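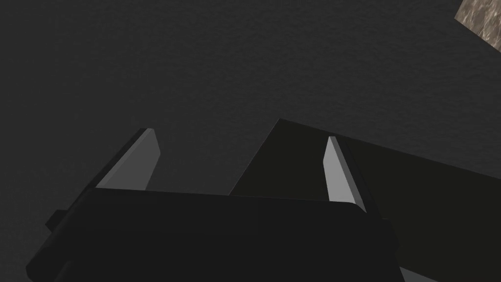
*Wrist view in Tustano. Fingers open, corner of a dark block between them.*

**Cliltov two-finger gripper pack for Tustano, version 6**
Reviewed 2019-11-22. Paid for with my own money, £72.

I have wanted a decent simulated gripper since July, when I gave up on the Magyar model that comes free with Tustano. The Magyar is a perfectly good gripper if everything you own is a cube. Mine aren't, so I bought the Cliltov pack, which gives you the gripper, a wrist camera already mounted and a settings file with 889 lines in it, most of them commented out by somebody in a hurry.

Installation is a matter of dropping a folder into another folder and restarting twice. The manual says once. The manual also says the fingers will open on start-up, and they do, with a snap that would take a real motor off its bolts.

**The fingers**

Very good. They taper to a proper tip and the inner faces are pale, so they show up well on the wrist camera even when the lighting is as gloomy as Tustano likes to make it. With the Magyar I was forever squinting at black fingers against a black thing on a dark grey surface. I still squint at the housing, which is as black as ever and takes up most of the bottom of the view, but at least I know where the ends are.

Small items are where the money went. The Magyar pushes a small thing along the table until it reaches the edge, then appears to lose interest. The Cliltov pinches it. In my crumb test (my name for it, and I'm not proud) it held on through every arm movement I tried, apart from the one where I drove the elbow into the table.

**The wrist camera**

Useful for the last bit of a reach and hopeless before that. You get a splendid view of whatever is between the fingers and very little idea of which room you're in. Field of view can be changed on line 72 of the settings file. Don't go too wide, or you'll be admiring your own housing. I ended up running it next to the head camera and looking from one to the other like a man crossing a road. 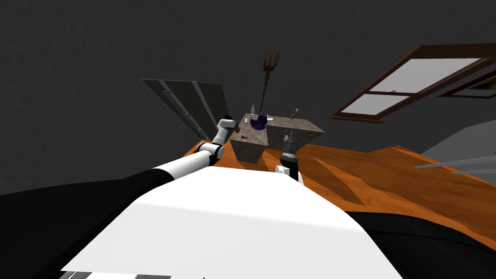
*Head view, both arms out. Left gripper at the near corner of the table, right one lower down by the front.*

**Two at once**

The pack lets you fit a gripper to each arm, and I drove the pair with the Dadanitz controller. It copes, mostly. The left arm goes where it's told. The right one is prone to dawdling below the level of the tabletop until you raise its start height by hand, a setting Dadanitz has filed under "Comfort".

Things on the table vary in how much they want to be picked up. Narrow-necked bottles are easy. Thin handles are fine if you come at them square. Anything round and glossy slides away unless you put the friction up, and then it sticks to the fingers like toffee — I never found a value in between that I'd defend in public.

**Gripes**

- No undo for the finger calibration. Copy the file first.
- The closing sound can't be turned off in Tustano, only turned down.
- Support answered my three emails with the same link.

**Keep or return?**

Keeping it. The Magyar stays installed for cubes. Four stars for the fingers, 3 for the pack as a whole, and I'll look again when they've dealt with the calibration.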